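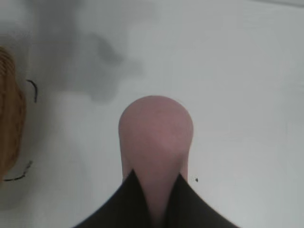 4. Premier pétrissage de votre levain Pundach

Bravo, votre levain est réveillé, et c'est là que le plaisir commence !

1. Versez 172 g d'eau tiède (28 °C, pas plus) dans le bol Bireck.
2. Ajoutez 50 g de levain et délayez à la fourchette.
3. Incorporez la farine en deux fois, puis lancez le programme Doux.
4. Laissez reposer environ 57 minutes sous un torchon humide.

Remarque : une pâte un peu collante, c'est très bon signe ! Mouillez-vous les mains et résistez à l'envie de rajouter de la farine.

Attention : débranchez l'appareil avant de retirer le crochet. Ne passez jamais le socle sous l'eau.

Pour la cuisson en cocotte, voir la section 5.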